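Reading time: 2 minutes

We use cookies to remember your settings. Accept / Manage

Darudine bench build: frequently asked questions

What is Darudine?

A project at the Horetti shared workshop to strip old desktop PCs with a robot arm, so that the drives and memory can be sorted for reuse. It was started by Jabari Rotich and is worked on by members in the evenings.

Is it finished?

No. Drive caddies are the part we are working on now. Memory comes next, and we have not settled on a way to do cables.

What does it cost?

We have spent 3,177 pounds so far, most of it on the arm, which we bought second-hand. The slotted table came from Fabbri as offcuts and was bolted together here.

Why do you lay the PC on its side?

The arm reaches down into the case more easily than it reaches in from the front. The side panel is taken off by hand before a run.

What is the grey plate next to the PC for?

It holds parts that have come out of the case. The posts and blocks keep a drive upright so the arm can find it again in the same place. The design is called Prestasitz and the files are on the members' drive. We are on version 5.

Can I use a different case?

You can, but the positions have to be taught again. Allow an evening. Cases with screwed-in drives won't work with the present program.

How fast does the arm move?

We keep it slow while teaching. The limit is set to 400 in the config file and should be left there unless Jabari has agreed a change.

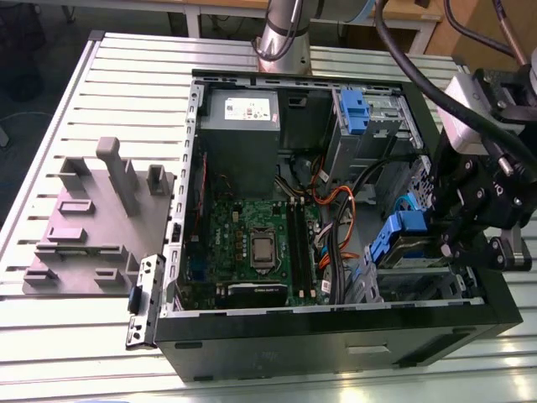
The tower open on its side on the slotted table, with the grey plate to its left.

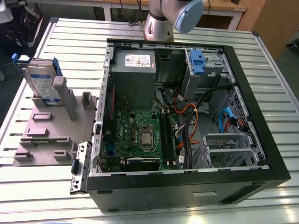
Where should I start if I want to build one at home?

Start with the table and the plate, and move the parts by hand until the layout makes sense. You will probably print the plate at least 2 times before the drive sits properly. Buy the arm after that, when you know how far it has to reach.

Sign up to our newsletter for workshop news. Unsubscribe at any time.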